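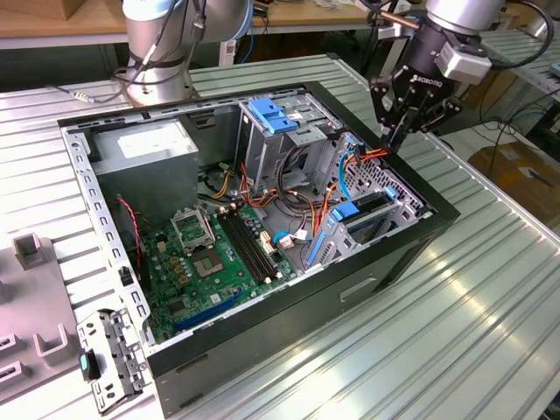

How many big blinds do you need to call a 3-bet with pocket fives in position?

At least 150 effective against a tight range. At 111 it's a fold for me unless the small blind is sizing tiny.

Ran it again with antes in. The calling threshold drops, but fives still only realise if villain stacks off with one pair.

Eifion Jarman's Limance charts have it as a pure call at 100. They assume no rake. Check your cap before you copy them.

You flop a set or better 11.8% of the time. Plan your folds on the other boards first.

Sixes and sevens tomorrow.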